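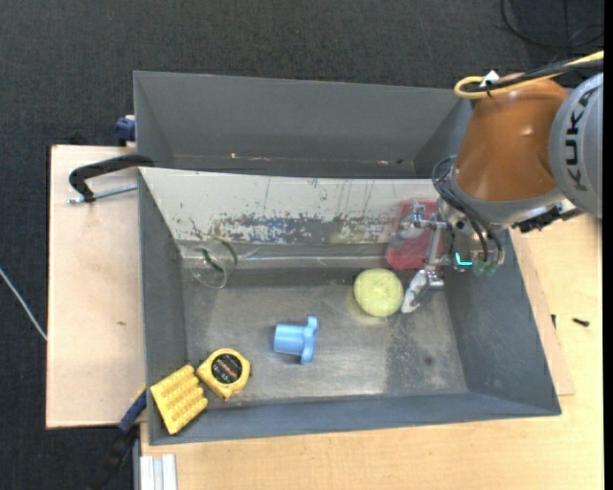
NUTBRIDGE OPENS SORTING ROOM FOR DONATED HOUSEHOLD GOODS

Plestthorpe, 11 July 2022 – Nutbridge, the household reuse service, has opened a sorting room at its Osagie Street building. Small donated items will now be sorted on site before they go out to local families and schools.

The room uses open gray metal bins set out in a carpeted space. The bins have flared walls, so items can be seen and lifted out from above. Each holds only a small number of things at a time.

Until now, small goods left at the front desk were boxed together and sent to a shared warehouse outside town. Games, balls, kitchen pieces and desk supplies often came back in the same mixed boxes, and staff had to sort them again before anything could be given away.

"Small things were always the slow part of the job," said Titilayo Idahosa, director of Nutbridge. "A table goes straight to a home. A box of odds and ends could sit with us for weeks, and people had gone to the trouble of bringing it in."

Nutbridge gave household goods to 172 families last year and supplied 13 schools and after-school clubs in the Plestthorpe area. It expects the new room to shorten the wait for clubs in particular, which mostly ask for toys and sports items.

Work on the room took 2 months and was paid for in part by Bidevska, the storage supplier, which also provided the shelving in the hallway outside. Ekene Chukwu managed the project for Nutbridge.

"We looked at deep tubs first, but things get lost at the bottom," Chukwu said. "The open bins are easier to check and easier to wipe out at the end of the day."

The service accepts clean, unbroken items small enough to carry in one hand. It cannot take glass, batteries, medicines or anything with a missing part. Larger furniture should still be booked in by phone for collection. Donors are asked to bring small goods in a bag or box with the top left open.

A second sorting room, for books and paper goods, is planned for September.

Items can be dropped off at 153 Osagie Street, Plestthorpe, during opening hours. Clubs and schools that would like to be added to the supply list should write to Saron Fikre at the same address.

Press contact: Ifeanyi Aliyu, Nutbridge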